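Friday, July 5, 2019

Evidence intake bench. Tritside scale drifting again, reads 2 g heavy on anything over 4000 g. Tared it twice, same. Tagged out, using the Illero one till the cal weights come back.

Case box 2673 — seal number on the log doesn't match the tape. Checked the carbon, last two digits swapped at the property room. Sent correction slip, didnt open the box. It stays on the top shelf until the slip is signed.

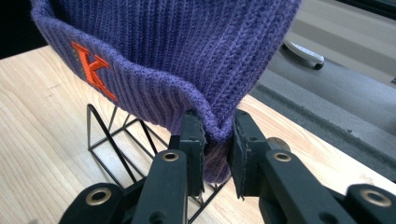 Tilter rack: ran nine print cards thru, last one streaked. Rollers probably, not cleaned since February. Wiped down w/ the blue solvent, reran, still faint line on the left side. Try fresh powder Monday before ordering parts.

Whoever has the Lappalainen lamp please bring back the orange goggles too. Drying cabinet log is missing two sign-outs — fill in yoru own lines.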